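Budget for a second arm and spare fingers, January order
Equipment and Purchasing > Small labs

lurkby_bench
Posted Dec 13, 2019

I have to put in our equipment request for January and I keep changing my mind. We have one arm with a two-finger gripper. I can either ask for a second arm of the same kind, or keep the one and spend the money on a commercial gripper, spare servos and a decent printer. The quote from Avar for the second arm is $1,045 before shipping. Anyone been through this?

Noman Hashmi
Posts: 41

Second arm, if you have the people to keep it running. We had one and every repair stopped all work until the part came. I would skip the commercial gripper. Printed fingers cost next to nothing and you can change the shape when the job changes.

rizvi_k

I disagree on the gripper. Add up the hours someone spends redrawing and reprinting fingers and it isn't next to nothing. We bought one from Denunside and haven't touched it since.
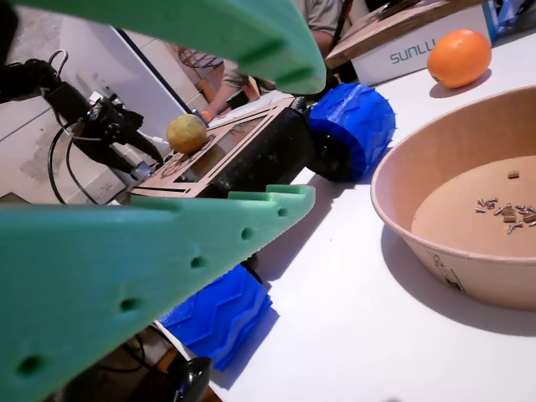 For a budget I'd split the money by what wears out and what doesn't. The arm itself goes under capital. Fingers, filament, screws and wheels go under consumables, and that line needs to be bigger than you think. Look at the green fingers there, with the slots in one and the row of holes in the other. Every feature like that is somebody's drawing time. Same with the wooden top on the little wheeled base that the citrus is sitting on. I'd put $100 a month on consumables and count the labor separately.

Noman Hashmi

$100 a month is high for one arm. We run at $70 and that covers filament and hardware. Labor is already paid for in most places.

rizvi_k

It's paid for, but it's still coming out of something else.

Bradley Bunting

Check the lead time before you decide anything. Our second arm was quoted at two weeks and took seven. Also ask if the quote includes the power supply and the mounting plate. Ours didn't.

lurkby_bench

Power supply yes, mounting plate no. Good catch, I'll ask Avar for a revised quote. Leaning toward the second arm with printed fingers and $70 a month.

rizvi_k

Put in for the hundred. They'll cut it anyway.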